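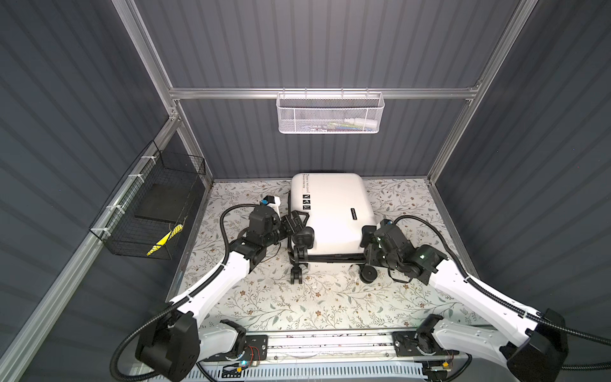
*Both arms at the near corners of the suitcase, one gripper to each side.*

## About Skuna

We teach robots to do everyday jobs by doing the jobs ourselves, with the robot's arms standing in for our own. One of us takes the controls, moves the two arms through a task from start to finish, and every movement is saved. Then we do it again, a little differently — the case turned, the starting point shifted — and again after that!

Skuna was set up by Raphaël Brunet and Mylene Barredo, who met at Sulgate and shared a workbench there for 3 years. Raphaël looks after the arms and the wiring. Mylene picks the tasks, and she has a real gift for finding ones that sound easy and aren't. Luggage is her current favourite: smooth shells, zips, wheels that roll away just when you'd like them to stay put.

Cherry Mae Ocampo and Noel Villanueva do most of the driving. It takes a new operator 2 weeks to feel at home with a pair of grippers, and we love watching it click. Our library now covers 36 household tasks, and Benjie Abella checks each recording before it goes in.

We're always glad of visitors at our Dhillon workshop, and if you'd like a go at the controls, just ask. Open afternoons start again in August.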